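The robots got the good chairs

I have worked at the Castport building for 11 years, nine of them in returns. If you have ever sent back a sweater because it "looked different online," there is a decent chance I refolded it. You're welcome.

In December they moved me and 13 other people out of returns and into what the email called the Skelby Program. The email ran to four pages and used the word "journey" twice before it got to the part about parking. What Skelby wanted was people who handle laundry and clothing all day, to show machines how it is done. Same badge, same break room, 40 cents more an hour. My mother thinks I build robots now and I have let her think so.

So I sit at a table and do chores with grippers in my hands. You squeeze, the jaws close, and somewhere a computer takes notes on how you went about it. Then you put everything back the way it was and do it again. I used to think returns was repetitive.

The first week I was terrible. I have been working zippers since kindergarten and was not prepared to be bad at them. Fingers do a hundred little things you never signed off on: pinch, roll, feel for the edge, let go a bit. With two metal jaws you have to decide on each of those, and I went home tired in a part of my head I don't normally use. Marjan Mahmoudi, who could clear a returns cart faster than anyone on second shift, got so mad at a pillowcase that she took her lunch at 9:30 in the morning.

What changed for us, apart from the 40 cents, is mostly the talking. In returns you could talk all day. Now everyone is concentrating, and the room is so quiet that you hear Ansari's vending machine kick on down the hall. (Ansari is the snack company. They raised the pretzels too.)

The other change is that somebody cares how I do it. Nine years of folding and the only feedback I ever got was a number on a screen by the time clock. Now Jamshid Akbari, our lead, comes over and asks why I turned my left wrist a certain way, and writes down the answer. I'd be more flattered if I didn't know who the notes were for.

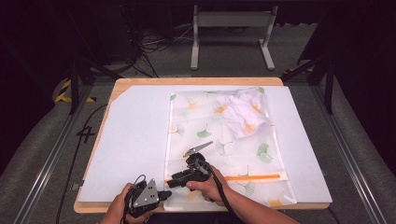

We are supposed to log every run that goes wrong, and the log software is called Zultex, and Zultex times out if you think too long about what to type. My entries have gotten short. "Dropped it." "Dropped it again." Marjan writes real paragraphs and loses half of them.

People ask if I'm training my replacement. Probably, yes. I did ask Jamshid, and he said the plan was for the machines to take the dull parts and for us to move up to the rest. I asked what the rest was. He said he'd find out. That was before the holidays and he has been very friendly since.

Meanwhile there is a sign-up sheet for the spring session and I put my name on it, second line, under Marjan's.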